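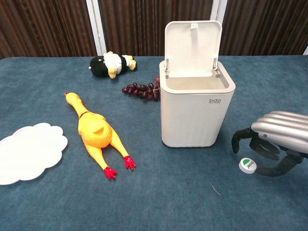

2 min read

Gridik is a sorting and clearing system used at the Skullolau returns depot, where mixed household goods are picked up one at a time by a robotic hand and put where they belong. It was brought in by Shojaei, the company that runs the depot, and has been in daily use since December 2021.

Work at the depot had always been done by hand, and a good deal of it still is. A single table may hold a rubber chicken, a plush toy, a bunch of grapes and a bottle cap, and small flat things like the cap are the slowest for the hand to get hold of. The depot handles 2,000 items on an ordinary day, and Gridik takes 1,000 of them.

The change was felt most by the 14 people on the sorting floor. Two of them moved over to looking after the hands - cleaning the fingers, swapping worn parts, and teaching the system new objects - while the rest kept the fragile and awkward goods, and got a longer lunch into the bargain. Pavithra Iyengar, the floor lead, has written fondly of those first months in the staff newsletter, and says her wrists no longer ache by August, always the busiest month. Some of her coworkers missed the chatter across the tables, and the benches were later moved closer together.

An earlier system, Gidex, handled boxed goods only.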